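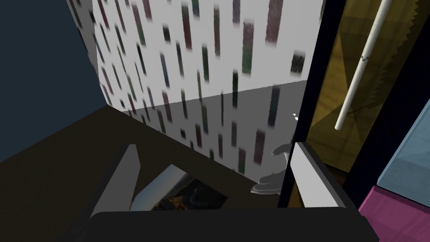 Sorin Lazăr asked whether old dried chickpeas are worth cooking. Mine have soaked overnight, 400 g of them, and simmered for two hours, and they're still hard in the middle. Is it the beans or our hard water?

Could be either. Put half a teaspoon of bicarb in the soaking water and start again with a new bag.

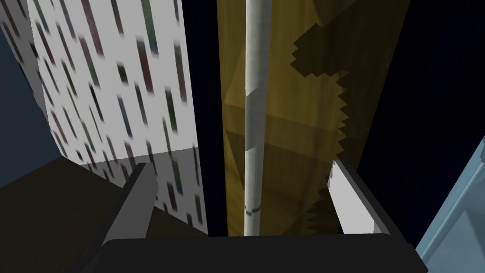

Age is the usual cause. Chickpeas kept for years never soften properly, however long you boil them. I use a pressure cooker, 200 g at a time, and lift the lid with tongs, two flat fingers like the gripper's. Salt in the soak does no harm. 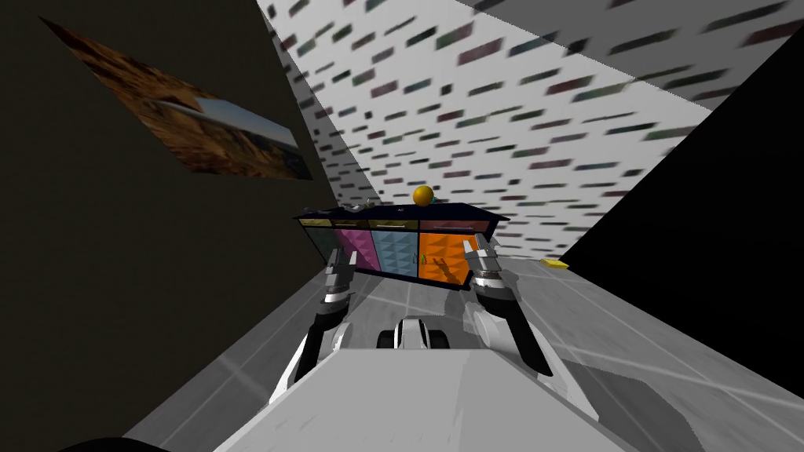

If they're still firm after 40 minutes at pressure, blend them for falafel.
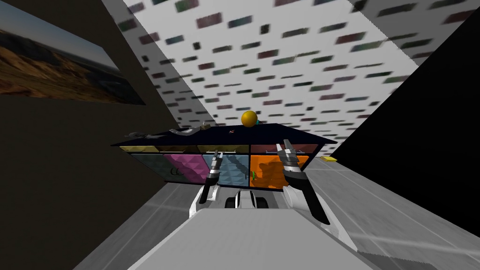
Don't use tinned for that, the mix falls apart.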